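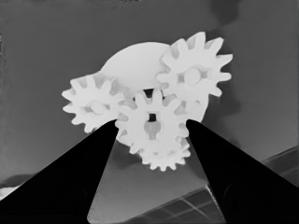

## 4. Moving coins into your Griltura wallet

By now your wallet is installed and your recovery phrase is written down on paper and tucked away somewhere dry. Good! Most people are eager to get their coins in at this point, so let's go through it slowly together, with a small test payment first and the bigger one after.

1. Open Griltura and unlock it with your passcode.
2. Tap **Receive**, then pick the coin you want to bring over. Each coin has its own address, and they are easy to mix up when you're in a hurry.
3. Tap **Copy address**. Paste it into the withdrawal page of your exchange (we use Bondar in this guide, but the others look much the same).
4. Compare the first five and last five characters on both screens. Yes, every single time, even if you copied it a minute ago.
5. Enter a small amount. Embla Ekström, who wrote the first version of this guide, always sent 40 dollars' worth, and we've kept up the habit.
6. Confirm, and wait until Griltura shows the payment as **Settled**.
7. Send the rest in the same way, with a fresh check of the address.

> **Caution:** A payment sent to the wrong address, or over the wrong network, usually can't be called back. We can't reverse it for you, however much we'd like to.

> **Note:** Bondar may hold your first withdrawal for review. Leave the request alone while it's pending and please don't submit a second one. 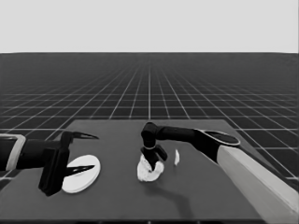 **Do I need to keep Griltura open while a payment is on its way?**

You can close it whenever you like. The payment is handled by the network, and your balance will catch up the next time you unlock the app.

### 4.1 Setting a spending limit

1. Go to **Settings > Limits**.
2. Type in a daily amount. The starting value is 300 dollars, and you're welcome to lower it.
3. Enter your passcode again to save.

Raising a limit takes effect the next day, while lowering it works right away. If a payment is refused with code 456, you've reached your limit, and your coins are still in the wallet. Try again tomorrow or send a smaller amount.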